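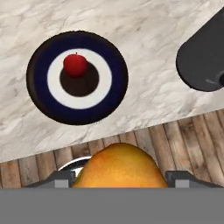
Pre-run check, Tirnport student sim project, kitchen task

1. Apple on the round target. OK, though a little off center - I would not call that placed.
2. Second fruit between the fingers. OK.
3. Run log saved under 1241. Doubtful. Only 6 of 13 entries have a seed.
4. Arm clear of the drawer handles. Not signed off until I see contact data.
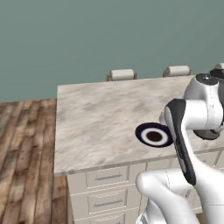 Reply from Jarberg: the contact data is in the shared folder, and item 4 can be checked again on Saturday.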